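Can a machine do the washing-up yet? (or anything else)

Started by Ernő Mészáros, 19th July

Ernő Mészáros wrote:
My sister wants to put her name down for a Kerkari when they start taking orders. Two arms on a post, meant to clear the table, wipe down and put the crocks away. I fitted kitchens for years and I've yet to see a machine that could cope with one of mine, never mind the state people leave them in. Has anyone here watched one do a whole job, start to finish, without a lad standing by with his hand on the switch?

pintle70 wrote:
No. I went to the Kerkari open day in May. It put 2 mugs on a shelf in the time it took me to drink a tea. Then they stopped for questions.

Ernő Rácz wrote:
Bit unfair. I do the fixtures at Somogyi and we've had a Minuvus arm on the packing bench for 36 weeks. It does its job and doesn't moan. What it does is narrow, I'll give you that: same box, same place, same way up. For the odd-shaped stuff we try it on the computer first and only let it near the bench when the numbers look decent. Bowls and pots are the worst of it. You'd think a big round thing would be easy, but where do you take hold? The rim is the obvious place and then you have to come in at the right slant.
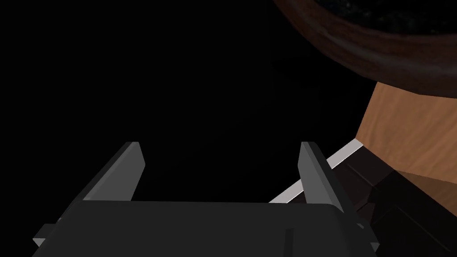

Get that slant wrong by a little and you push the thing along the table instead of picking it up. A person feels that happening and shifts their hand. The arm only knows what it's been told to look for. Still, we've come on a fair way since we started.

pintle70 wrote:
So it works on the computer. Lots of things work on the computer. My pension works on the computer.

Ernő Rácz wrote:
I didn't say it worked, I said we try it there first. Last batch was 118 goes at a pot and it managed 70. I'd call that promising.

Ernő Mészáros wrote:
I'd call it 48 pots on the floor.

Ernő Rácz wrote:
Most of the misses never left the table, it just didn't get hold. And no real pots were harmed.

marrowfat wrote:
You two are arguing about different things. Shop floor, yes, some of it, if you build the bench to suit the machine. A house isn't built to suit anything. Mine has a cat, a step down into the scullery and a drawer you have to lift as you pull.

dishcloth_annie wrote:
I'd have one tomorrow if it only did the pans. My wrists are bad and I don't care if it takes all night. You lot always talk as if slow means useless.

Ernő Mészáros wrote:
Fair point Annie, and I'd take slow. I won't take slow and has to be watched. What does it do with a greasy pan that's been left to soak? Will ask Kerkari and post what they say.

pintle70 wrote:
They'll say next year. They said it in May as well.

Recent threads
Ustia steam mop, worth mending?
Drawer runners that don't drop
Quiet extractor for a small kitchen
Best glue for a cracked bread bin

Last updated: 19 replies hidden, log in to view older posts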